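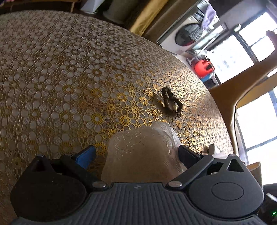

Chapter 6: Fingers, or the Trouble with Bags

Search the book Go

Print this page | E-mail this chapter

By now your gripper opens and closes on command, and you are probably proud of it. Enjoy that. This chapter will give it a plastic bag.

Bags are where home builds go to be humbled. A wooden block has the decency to stay the same shape while you close on it. A bag folds, slides and hides its own edges, and a fingertip that held the block all evening will squeeze out a corner and let the rest go. The Wonska build log in Appendix B lists 207 tries with a bag, over 40 of them marked only "no."

Clear the round table you eat at – a lace cloth is fine – and set out small things from around the house.
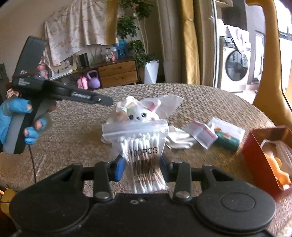 Start with something that stands up when held, then work down to the limp and the crumpled. Soft pads on the fingertips help more than a stronger motor, a point the Pramonar shared workshop reached after buying the motor. Section 6.1 covers cutting and gluing the pads. Keep the old tips, as you will want them for the exercises.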